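3.2 Where the small things live

We spent a good part of October thinking about where people keep the little tools and odds and ends that drift through a household, and the Onley rooms turned out to be a generous place to look. Of the 15 surfaces in our notes, the veined marble ones held our interest longest — a pattern that busy makes a small object surprisingly easy to overlook. Slatted crates raise a related question, as their contents show only in strips between the boards.

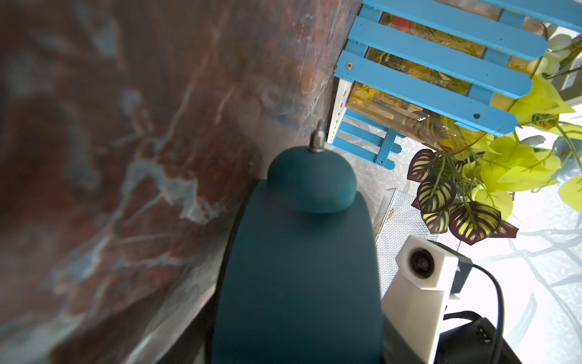
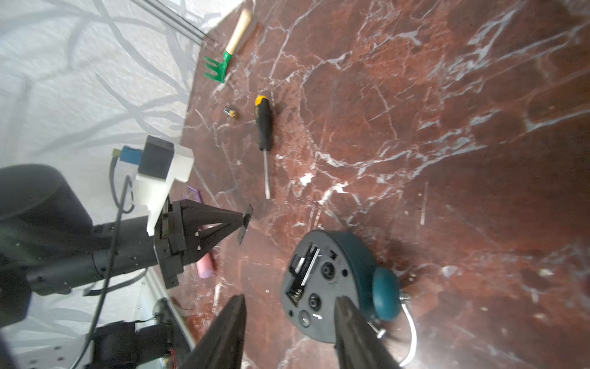
Figure 2. Veined marble at Onley: first, beside a sky-blue slatted crate with an amber-yellow container behind its slats; second, with a three-tined hand rake among the small tools.

3.3 Sorting by use

Following Wong, we grouped belongings by the job they serve and left their size aside. A hand rake goes with the gardening things, then, even when it is resting on a tabletop indoors.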